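Binumcombe library to close for floor and heating work

The Binumcombe public library will close its main reading room in April while crews replace the heating pipes under the north side of the building. The children's room and the front desk will stay open on their usual hours.

The town approved the work last month after two winters of complaints about cold spots near the back shelves. Ferreira Heating has the contract for the pipes. Rulley, a flooring firm, will lift and relay the boards once the pipes have been tested.

The job covers 3610 square feet. Shelving from the reading room is going into storage, and 626 boxes of books will go with it. Large print and local history titles will stay in the building and can be requested at the desk.

Patrons may borrow up to 300 items per household during the closure, and late fees will be waived until the reading room opens again. Holds placed through the Zelidura online catalog will be filled as normal, though books in storage may take an extra week.

Public computers are moving to the meeting room on the second floor. Sessions there will be limited to 2 hours when others are waiting.

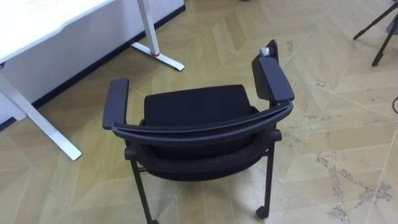
Groups that normally book the meeting room have been offered evening space at the town hall at no charge. Bookings already made for April will be moved over automatically, and group leaders should get a confirmation by Friday.

The book drop on the parking lot side will remain open day and night.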